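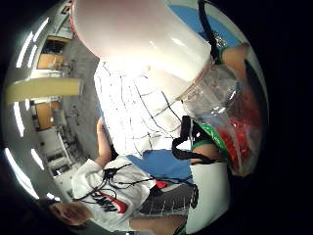

*Slide 1: Big white tub, clear bag of small red things.*

Leave this one up while people sit down. Thank Hazel for the invite, and say where the coffee is (back left, and the lid on the second pot sticks, so pour slowly).

OK, opening. I'm here to talk about a table. I was asked for a talk on "shared spaces," and I wrote a very long outline about signage and booking systems and I got bored of it myself, so I threw it out and we're doing the round table in the kitchen at Zondstead instead. Blue cloth on it, everybody uses it, everything lands on it.

Ask for hands: who has a table like that at work? Who cleared it last? (Wait. Let them laugh. Don't rush this bit, I rushed it at Gretlow and it died.)

## What lands on it

Talk about snack packets first, because everyone has opinions. My own view, and I've argued this with Zbigniew Śliwiński all the way through lunch, is that packets cause more mess than plates do. A plate has a home. You know it goes in the sink. A half-finished bag of something has no home at all, so it sits there, and then another one gets put next to it to keep it company.

Then cloths. I love a patterned cloth, I really do, and I'm the one who keeps bringing them in! But a cloth that isn't wiping or covering anything is just one more item to pick up. Tell the Lellano story here if there's time: the picnic, the wind, the potato salad. Skip it if we started late.
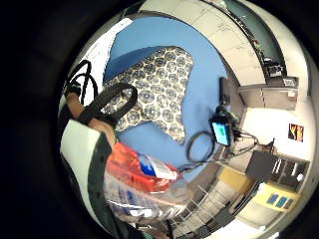 So my first rule is sort by what happens to it next. Forget what it's made of or which shelf it came from. Does it get eaten, washed, thrown out, or put back? I do it in that order too. Food first, as somebody always wants the last of whatever it is and then you've lost one more thing to deal with (free labor!).

Washables in one heap. Trash straight in the bin, no pile, I don't believe in a trash pile on a surface people eat from. And "put back" goes last, and it takes the longest, and that's where I tend to wander off and start reading the back of a packet.

Bags inside bags: shake the crumbs out over the sink, fold flat. Rochelle Gallagher ties hers in a knot, which looks very neat in the drawer and makes me furious when I need one in a hurry. Say hi to Rochelle, she'll be near the front.

## The room around the table

Move on to the layout. I like ours a lot. White cabinets along the back, upper ones too, black countertop, pale blue behind. Toaster oven, microwave, paper towels, sink, kettle, coffee machine, and the refrigerator at the end of the cabinets. The bin is over by the other wall, near the door.

Point to make: the counter is where things go when the table gets cleared, and that's cheating. I've done it. You've done it. You move the whole muddle over beside the sink and feel terrific until somebody wants to fill the kettle.

What fixed it for us, mostly, was a rule from Aiguo Xu. Anything that goes from table to counter has to go in a cabinet within the hour. We tried it in April. I thought it was fussy and I said so, loudly, and I've been eating my words since. 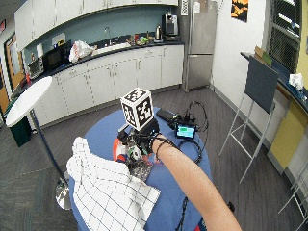
**Doesn't a cloth on the table just hide the crumbs?**

It does hide them on a busy pattern, so we stick with plain blue underneath and lift the smaller cloths off before wiping. Shake them outside, then wipe from the middle toward the edge.

(Somebody asks that one every time, so it's going in the talk now.)

## Wiping down

Keep this part short. There are 225 people on the building mailing list and I think I've had a message about spray from most of them.

- Clear everything off first. Everything! Wiping around a snack bag leaves a snack bag shape.
- Spray the rag, and go easy. I use two squirts for the whole table.
- Dry rag after. Three minutes, start to finish, if you don't stop to chat.
- Hang the rag up. A rag left in a ball in the sink smells like a pond by morning.

Desmond Haddad will want to bring up vinegar. Let him have a minute, he's earned it, he once cleaned the whole place after the Lindgren lunch when roughly 200 people came through and left behind every kind of dip known to man.

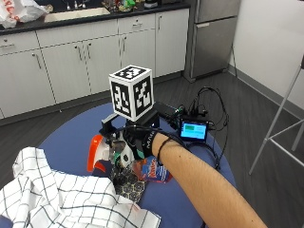

The other thing about wiping is when. I used to say end of the day, and that was a mistake, as by end of day I'm tired and I want my coat. Now I do it right after lunch, while I'm still standing there anyway with a mug in my hand. The afternoon gets a decent table and I don't have to come back for it.

If they look sleepy at this point, do the folding bit with a real cloth. It's in my tote, front pocket. Corners together, in half, in half again, pat it flat. Get somebody up to try. Hazel said she'd do it if nobody else will.

## Ending

Ask them to pick one surface at their own place and try the four heaps on it before the next meeting. Only one! I don't want emails about garages.

Sign-up sheet for the shelf swap is by the door. Take the leftover cookies with you, please, and rinse your mug on the way out.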